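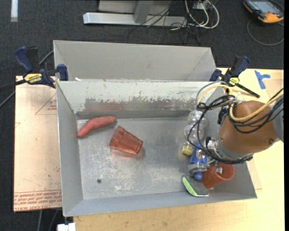 Home | Forums | Metalwork | Log in

Repainting a scraped sheet-metal bin

drudberg50: Paint on the back wall is chipped down to dark metal, with faint reddish staining. Floor is scratched all over. Strip it or spot prime?

Grirkano: Spot prime. Feather the ragged edges with 180 grit first.

tian_2214: Disagree. Red staining means the old coat is lifting — strip the whole wall.

Grirkano: Faint staining proves nothing. Scrape and see.

drudberg50: Will scrape Wednesday. Leaving the small hole in the floor open.

Comments (2)

Stirwood: Bare floor, wax only.

tian_2214: Wax won't last under bottles and cups.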